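Testing a pick-up policy on a shiny, wet board

Gidero is our small project on how well learned pick-up policies cope when the surface under the object changes. This page sets out how we run the wet board test on a desktop arm, so that another group can repeat it and get numbers that can be compared with ours. You will need an arm, a policy that already works on a dry, matt surface, and an afternoon.

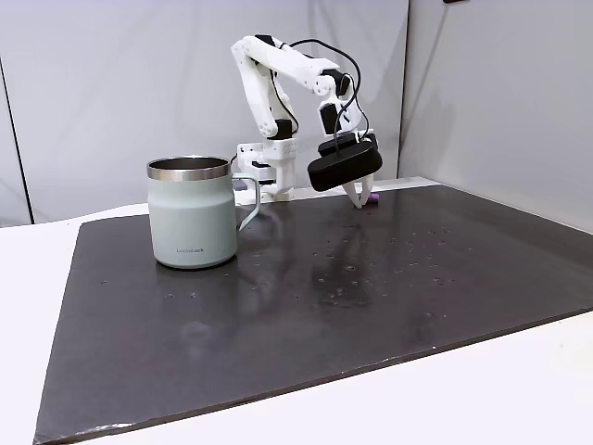
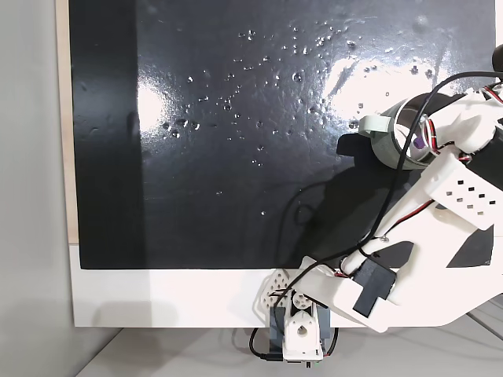
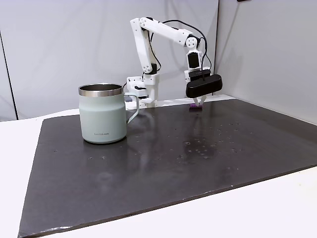 Photos: Josefina Farías, Clelthorpe

What the test measures

The policy was trained on 514 demonstrations, all recorded on a dry, matt white surface with nothing else in reach of the arm. The test changes two things. The surface becomes dark and glossy, with or without water on it, and a large object that has nothing to do with the task may or may not be standing on the board. We want to know which of the two hurts more, and whether they hurt more together.

There are four conditions:

Dry board, no mug
Dry board, mug
Drops on board, no mug
Drops on board, mug

The policy must not be retrained or tuned between conditions. If you change the weights, start all four again.

Before you start

Fix the arm's mount so it cannot shift. A base that creeps by a few millimetres over a session will look exactly like a policy that is getting worse. Nicanor Quezada lost most of a December to this before he put a pencil mark on the table and started checking it.

Use plain, light walls behind and to one side of the board. Keep the lighting the same all the way through. Daylight moves the reflections about, and on a glossy surface that is enough to change the result, so close the blinds.

Tie back any cable that could touch the board. Leave enough slack for the wrist to turn fully in both directions.

Keep water away from the servos and the power supply. Spray only with the arm parked and the power off, and wipe up anything that reaches the base before you switch on again.

Setting out the board

1. Clean the board with a soft cloth and let it dry. Small marks will build up during the session. Leave them until the end of a block, then clean everything at once.

2. Place the object inside the pick-up area. We use a small purple object because it is easy to tell from the board by eye when scoring. Place it from a printed list of positions, made before the session, and do not adjust it after you have seen the camera view.

3. For the mug conditions, stand the mug on the opposite side of the board from the object, with the handle towards the arm's base. It should be in view of the camera but outside the path of the gripper. Ours is pale green with a steel rim. The rim gives a strong highlight, and a plain plastic cup will not give you the same test.

4. For the wet conditions, take the object off, spray the board, and put the object back. You want separate drops and no pools. If the drops have run together, wipe down and spray again. Agustina Painemal found that one short press from well above the board works best, and that spraying from the side puts everything in a line.

5. Take a still from the policy's own camera. Save it with the trial number. You will need it when you come to look at the failures.

Running a trial

Send the arm to its home position and start the policy. Start the clock when the first joint moves. The limit is 60 seconds.

Do not touch the board, the object or the mug during a trial. Stay out of the camera's view. If you have to stop the arm for safety, the trial counts as a failure and is marked S in the log.

Change condition according to a shuffled list, in short blocks. Doing all the dry trials first is quicker, but then any drift in the motors is mixed up with the effect of the water. Spray again at the start of each wet block and check the drops between trials. Under warm lamps they dry sooner than you would expect.

Scoring

We use one letter for each trial:

P – picked up, lifted clear and held until the arm stops
D – lifted and then dropped
M – the fingers closed but missed the object
R – the gripper went to a reflection or a drop and stayed there
T – ran out of time
S – stopped by the operator

Only P counts as a success. The difference between M and R is a matter of judgement, so two people score every trial separately from the video, without seeing each other's sheet. Constanza Navarrete and Lautaro Salinas did ours. Where they disagreed, they watched the video again together and wrote down the reason for the final letter.

What we found

We ran 161 trials in all. The four conditions did not get equal numbers, as one block was cut short by a loose connector and then repeated in full. We kept both.

The mug on its own made little difference. The drops made a clear one. Most of the extra failures in the wet conditions were scored R, and in the saved stills they tend to go with a bright patch of glare close to the object. Adding the mug to the wet board made things slightly worse again, though the gap is small and we would not build anything on it yet.

A dry glossy board gave more M scores than we had seen on the matt surface during training. Josefina thinks the gripper's own reflection is to blame. We have not tested that separately.

Common problems

The success rate falls slowly over a session, in every condition. Check the base and the motor temperatures before you blame the policy.

The arm hesitates above the object and runs out of time. Look at the camera exposure. Automatic exposure reacts badly to a dark board on a white table, so fix it by hand – and write the setting in the log.

The two scorers disagree a lot. Go back over the P and D rules first. In our case most of the trouble was over how long "held" means.

Log sheets and the position list can be had from the Gidero page, or by asking Constanza.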